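**Hole clearance on thick parts, sorter board**

**kwchang**
Second test of the sorter board for the Zerdale toy library. Outside corners are fine. The holes come out under size and the pegs bind. CAD clearance is 2 mm on the diameter. 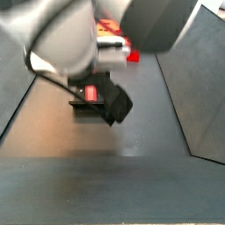

*Red part, partly hidden.*

Slicer is Dromon, default profile. Flow has not been changed.

**abeysekara_t**
Measure the holes at mid-depth. If only the bottom edge is tight, it's first-layer squish and clearance won't fix it.
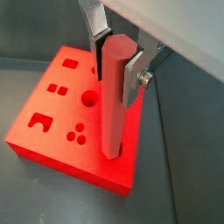 Lower the bed temperature to 70 before touching the model. File the bottom edge and test the peg again.

**kwchang**
Mid-depth is tight too. I'd sooner scale the holes.

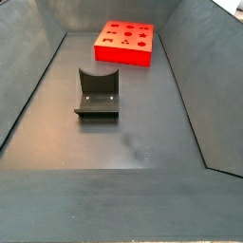
sesport_mill: disagree with scaling. It moves the hole centers as well. Offset the hole faces and leave the layout alone.

**abeysekara_t**
Agreed on offset. I still say calibrate flow first, or you'll be offsetting again with the next spool.
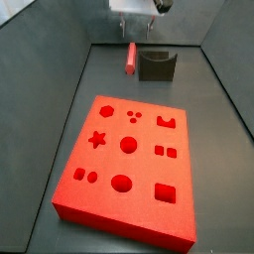 Print one hole and one peg as a coupon. It uses 2 grams and tells you the same thing.

**kwchang**
Coupon is on the bed. Will post calipers readings in the morning.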